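Selling reproduction prints from a small online shop: project report

Introduction
For our project we set up a trial shop selling reproduction travel and theatre posters. The shop was called Pilton, and the aim was to find out which paper buyers prefer and how prints should be packed. We ran it from October to February.

Method
We ordered the same 6 designs from two print firms, Dratance and Zomgate. Dratance prints on heavy satin stock and Zomgate on a thinner matt stock. Each listing gave the paper weight, the trimmed size and the width of the white border. Prices were kept the same for both papers. Half of the orders went out rolled in tubes and the rest flat in card envelopes from Baptista.
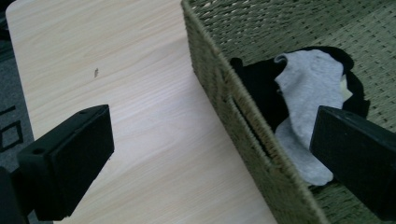 A buyer of print 3011 wrote that the colours were fine but the border was narrower than the listing said, so it would not sit properly in a ready-made mount. We measured our remaining stock and found the Zomgate prints were trimmed 5 mm short on one side. The listing was changed and the buyer was offered a refund.

Results
The satin paper sold better in every design except the railway one. Tubes cost more to post but had fewer complaints. Flat envelopes led to 10 reports of bent corners, most of them in December.

Problems
We started late because the Dratance proofs had to be redone. We also did not record which buyers framed their prints, and a short form in the parcel would have covered this.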